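My mother's recipe box finally came home with me in February, and I've been working through it at the kitchen table most nights after supper, with a cup of tea going cold beside me (I never learn). She kept everything. There are 195 cards in there, and I'd guess she cooked from maybe a dozen of them.

The rest came from church suppers, neighbors, and the backs of flour bags, and so many are signed! There's a lemon cake from Ningsih Pillai, who lived two doors down when we were on the Gekville road, and I could taste it the minute I saw her handwriting. 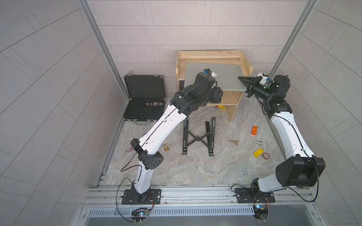 I made that cake on Wednesday. The card says to bake it "until it smells right," which was no help at all, so I stood by the oven sniffing like a beagle and took it out when I got nervous. It sank a little in the middle. We ate it anyway, with plenty of whipped cream, and my husband had two slices before I'd sat down.

Next up is a bean soup with no name on it, just "good for 80" across the top in pencil. I'll have to do some arithmetic first. If any of you remember who made it, please write and tell me how much salt.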